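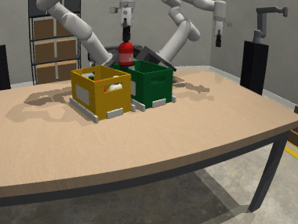 Noltwood Bench 2 simulation package: long-term review

Reviewed by Kidus Demissie, September 2021

We bought the Noltwood package to test two-arm crate sorting before committing to hardware. The supplied cell has two white arms, a curved work table, a yellow crate and a green crate, and a set of small items. Installation took an afternoon. The arm models are good, and joint limits are enforced correctly from the first run.

The contact handling is where it went wrong.

Our standard test was a transfer between the two crates, repeated 500 times with the default settings. In 140 of those runs the held item slipped in the fingers during the lift. Most slips were small and the item still landed in the target crate. In 13 runs the item passed through the crate wall, and the simulator logged the run as a success. That second number matters more to me than the first. A dropped bottle can be found in the log. A bottle that goes through solid plastic and gets a pass mark will end up in your training data.

The cause is the physics time step. Crate walls are thin, and at the default step a fast-moving item can be on one side of the wall in one update and on the other side in the next. Halving the step and turning on continuous collision checking for the crates removed the fault in our tests. Run time went up by a third. The slipping needed a separate fix: the friction value on the red bottle is set far too low in the item file, and curved items in general need a firmer grip force than the flat ones.

The other fault concerns the arms themselves. Collision checking between arm and table is on by default, but checking between arm and arm is off. The two workspaces overlap behind the crates, close to the tray, and we recorded links crossing there with no warning. Anyone who sends such a path to real arms will damage them. The manual mentions the setting once, in an appendix.

Support answered in two days and confirmed both problems. A patch is promised for December.

For comparison, Verhoeven's package stops the run on any arm-to-arm contact, but its gripper models are crude. Plutau costs less and has no crate models at all.

Good rendering, accurate arms, unsafe defaults. Usable now – with the three settings changed and every logged success checked against the item's final position.

Rating: 2 out of 5 as shipped. I will rerun the same test on the patched version.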